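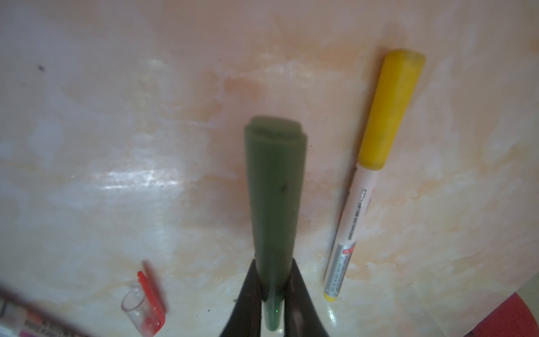 Dayana Betancur
I work in the office of a small real estate agency, Trarmont, and this month I was the person responsible for our rent relief fund. Some people asked me how it works, so I will write it in several posts. My English is better in writing than on the phone, so please send questions in writing also.

Dayana Betancur
The fund is called Besside. It gives a small amount of money to tenants who are behind in rent for a short time, for example after an operation, or when the employer closes. The money goes directly to the landlord or property manager. The tenant does not have to pay it back.

Dayana Betancur
You do not need to rent through Trarmont. This is the question I receive most. You can rent from another agency, from a private owner, or a room in a shared house if your name is on the agreement. Only the neighbourhood matters, and we cover everything from the river to the Heo Street shops.

Dayana Betancur
In May we received 62 applications. We could help 29 households. I want to say this number clearly, because I think people should know their chances before they spend an evening on the form.

Dayana Betancur
What about the others? Many of them were asking for things we cannot pay, like a bond for a new place or an electricity bill. I understand why they asked. When you are short, all the bills look like the same bill. But our rules say rent only, and I cannot change the rules from my desk.

Dayana Betancur
Some others were good applications but without the papers. I wrote to each of these people and the file is still open. If you got an email from me with the word "incomplete" in the subject, please don't read it as a no.

Dayana Betancur
The papers are: your rental agreement, the last 2 rent receipts or bank statements, and one page that shows what changed. A letter from the doctor is fine. A message from your boss that says your shifts are cancelled is also fine, you can take a photo of the phone. It doesn't have to look official.

Dayana Betancur
If your agreement is only verbal, write to us anyway. We ask the owner to sign a short form. Most owners sign it, as they prefer to be paid.

Dayana Betancur
The form has 6 pages. I know. Before it had more. Pages one to four are about you and your home, page five is for the property manager, and the last one is the signature. You can leave page five empty and we will send it ourselves.

Dayana Betancur
A small favour: please write the rent per week OR per month and tell us which one. Last month I spent a full morning calling people only for this.

Dayana Betancur
Where does the money come from? Each agent at Trarmont gives a part of the commission when a sale settles, and the office adds the same amount again. Rotis, the moving company across the road from us, gives its part too, and twice they moved a family without charging. I was very happy with this and I told them so, with a cake.

Dayana Betancur
Somebody wrote to me that it is strange for a real estate company to help people to pay rent, when the rents are so high in the first place. I thought about this message for a long time. I don't have a complete answer. I rented for eleven years in this city and I also had a bad winter once, and a fund like this would have been useful to me. That is why I said yes when they offered me the job.

Dayana Betancur
We don't tell your landlord why you applied. They learn the amount and the date of the payment, and your reasons stay in our file. I am the one who reads that file, together with one colleague.

Dayana Betancur
Answers take two weeks if all the papers are there. If you already have a notice to leave, write URGENT at the top of page one and call the office before noon. Please also speak with the tenants' advice service near you, they know the law and I do not.

Dayana Betancur
Forms are at the front counter, in the grey tray beside the door, or I can email one. The counter is open until five. If I am at lunch, my colleague will give you the form and you can ask me your questions later.

Search posts Go

Recent
What to check before you sign a room agreement
Bond and rent in advance: the difference
Thank you to Rotis for the second move
Heo Street office: holiday hours
How to ask for a rent receipt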